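Opinion
25 April 2018
By Haf Probert

Let the robot drop things, and write it down

I love a good fault log. I know how that sounds, but give me a pot of tea and a list of everything a machine got wrong last month and I am happy for the evening. So when the team at Skutance let me read theirs, all 514 lines of it, I cancelled my plans and settled in.

The job is simple to describe. Two arms share a table and put letter tiles into a rack so that they spell a word. A child can do it. The arms can do it too, most of the time, and when they do it is a lovely thing to watch, all those little nudges and corrections. Then came January, and a fault that I think everybody who builds these things should read about.

The two arms touched. It wasn't a crash, hardly even a knock. One arm was holding a tile steady while the other came in to seat the next one, and their fingertips met over the groove. Neither stopped. Each had a force limit, and the contact stayed under both of them, so as far as the software was concerned all was well. The arms carried on with one finger slightly bent, and went on like that for 31 runs before Damián Benítez spotted that the tiles were landing crooked and pulled the plug.

Now, the easy reading is that the limit was set too high. Lower it, job done! And they did try lowering it. The arms then stopped every time a tile scraped the lip of the rack, roughly 200 stops in a single afternoon, and by teatime people were pressing "resume" without looking up. I find that far more worrying than the bent finger. A stop that means nothing trains everyone in the room to ignore the stop that means something.

What I'm so keen on is what they did next. They left the limit more or less where it had been and gave the arms a rule about space: when one is working at the rack, the other has to know where its fingers are and keep a gap, and if the gap closes, both halt and the run is marked as a fault even if the word comes out perfectly. That last bit is the clever part. A finished word used to count as a success, full stop. Under the new rule you can spell everything right and still fail, and quite right too, when you think how a driver who reaches the shops having clipped two wing mirrors would be marked.

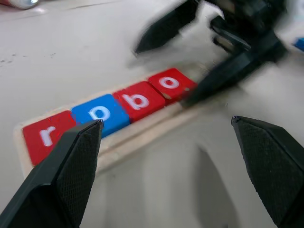
Working this close together is where the value is, so I don't want anybody to take fright and put the arms at opposite ends of the table. Two hands are better than one for all sorts of fiddly work. I just want the near misses counted as eagerly as the wins.

Tipene Lowther disagrees with me about the halting. A gap rule strict enough to be safe, he told me, will make the pair so timid that people switch it off within a month, and he would sooner have softer fingers that can bump without harm. He has a point about the fingers. I'd have both, and I would still want every bump in the log, soft or not.

My plea to anyone running a bench like this is to publish the dull list along with the nice video. Skutance has said its log can be shared, bent finger and all, and I hope Pristmont will follow with the one it keeps. I've already bought the biscuits.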